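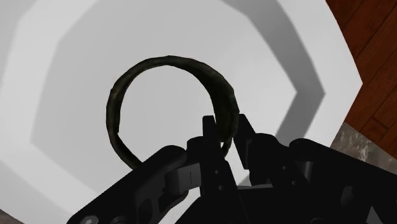
**Figure 7.1** Simulated view from the wrist camera. A dark ring is held between the two finger tips, with the white octagonal platform behind it.

# Chapter 7: Planning with an Object in the Hand

Up to this point the planner has treated the robot as a chain of known links moving among fixed obstacles. Once the fingers close on an object, that model is incomplete. The object moves with the hand, takes up space, and can strike the platform, the floor or the arm itself. A path that was clear for the bare gripper may no longer be clear.

This chapter extends the planner of Chapter 5 to held objects. The ring in Figure 7.1 is used throughout. It is a poor fit for the simple shapes that most collision checkers prefer. A sphere or a box drawn around it fills the hole in the middle, and any task that uses the hole then becomes impossible to plan. The outline is also slightly irregular and a little taller than it is wide as seen in the figure, so a perfect torus is only an approximation.

## 7.1 The attached body

Let *W* be the world frame, *G* the gripper frame and *O* the object frame. The pose of the object in the world is

> T(W,O) = T(W,G) · T(G,O)

The first term on the right comes from forward kinematics and changes with the joint values. The second term is the *grasp transform*. While the grasp holds without slip, it is constant. Attaching a body means storing T(G,O) at the moment of attachment and moving the object's collision shape from the world list to the link list.

Three errors are common at this step:

1. The object is added to the link list but not removed from the world list. The planner then reports a collision at the start state, between the object and its own copy.
2. The transform is stored before the fingers have finished closing. The object shifts as the second finger makes contact, and the stored value is wrong by the amount of the shift.
3. Contact between the object and the finger tips is reported as a collision. These pairs must be placed on the allowed list. Pairs between the object and the gripper's link arms must not be.

The third point deserves attention. In Figure 7.1 the band passes between the finger tips at the lower right of the ring, and the lower left part drops behind the raised left portion of the gripper. A single image does not give the clearance there. Some readers will be tempted to allow all contact between the object and the hand, which makes the start state valid and hides any real overlap with the link arm.

## 7.2 Choosing a collision shape

The exercises use the Himetti simulator, which accepts meshes, convex hulls and sets of primitive shapes. The mesh supplied for the ring has 2,176 triangles. It is accurate but slow to check, and the planner may need to test several thousand states for one query.

The recommended shape is a chain of nine capsules laid end to end along the center line of the band. Each capsule takes its radius from the thickest part of the band that it covers. The chain keeps the hole open and errs on the side of too much material. With this shape, the reference planner checks around 300 states in the time that the mesh version needs for a small fraction of that number. Section 7.5 gives a method, due to Tineke Bosman, for fitting the capsules automatically.

A convex hull should be used only when the path stays well away from other objects. It is a reasonable choice for lifting the ring clear of the platform and a poor one for placing it over a peg.

## 7.3 Estimating the grasp transform

In simulation, T(G,O) can be read directly from the state. On a real arm it must be estimated, and the hand itself hides part of the object. Code that reads the simulator state should therefore be kept behind the same interface as the estimator. The Cikden library, introduced in Chapter 4, calls this interface `HeldPoseSource`.

A ring adds a further difficulty. If it were perfectly round and evenly thick, rotation about its central axis would leave its shape unchanged, and no shape-based estimator could recover that angle. Variation in the band and mottling on the surface both break the symmetry, but weakly. The estimator should report a large variance for this angle, and the planner should accept it.

### Before continuing

Readers should be able to compose and invert rigid transforms and should have a working copy of the planner from Chapter 5. The first exercise repeats the attachment step with error 2 introduced on purpose.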